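Himeo Character Builder — User Guide
Section 4: Setting up a character profile
Revised April 2019

This section covers the creation of an original character profile in a shared world. You must already have joined a world (see Section 3). The steps use the sample world Clostow and the sample character Trenau.

4.1 Create the profile

1. Open the world page and select Characters, then New.
2. Enter the character's name. Names are limited to 30 characters, including spaces.
3. Enter the age. For characters under 18, the Romance field is locked and does not appear on the public page.
4. Select a species from the list. To enter a species that is not listed, choose Other and fill in the Species Notes box.
5. Select Save Draft.

Note: A draft is visible only to you and to the world's owner.

4.2 Assign abilities

Each new character has 100 ability points. Points may be divided among powers, skills and physical traits in any proportion.

1. Open the Abilities tab.
2. Select Add and enter one ability per line.
3. Set the cost of each ability with the slider. The remaining total is shown at the top right.
4. Add at least one weakness. Profiles without a weakness cannot be submitted.

Caution: Changing the species after this step clears all abilities tied to the old species. Copy the text to another file first.

4.3 Write the backstory

1. Open the Backstory tab. The minimum length is 100 words.
2. Mark events that involve another member's character with the Link button. The other member receives a request and must accept it before the event is published.
3. To hide a passage from other players, highlight it and select Secret. Secret passages remain visible to the world's owner.

Note: Linked events that are declined stay in your draft as plain text — they are not deleted.

4.4 Add images

1. Open the Gallery tab and select Upload.
2. Choose a category: Portrait, Item or Location.
3. Enter a caption. Captions appear in the gallery and in search results.
4. Drag the images into the order in which they should appear. The first Portrait image is used as the profile icon. 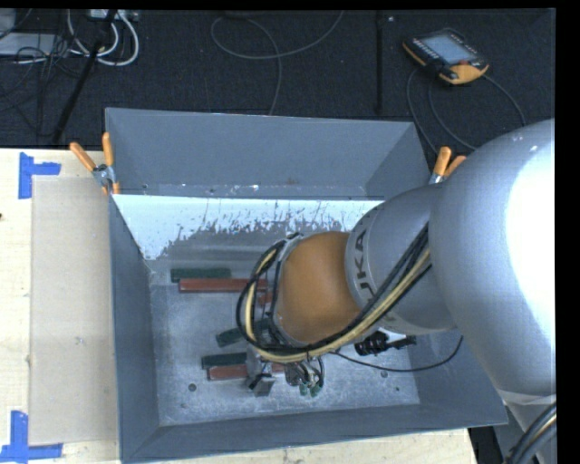 Figure 4-2. Gray metal bin and robot arm.

4.5 Submit for approval

1. Select Check Profile. Fields with errors are outlined in red.
2. Correct the errors and select Submit.
3. Wait for the status to change from Pending to Approved.

Caution: Profiles imported from Bennani sheets lose their line breaks. Check the backstory before submitting.

To edit an approved profile, see Section 5.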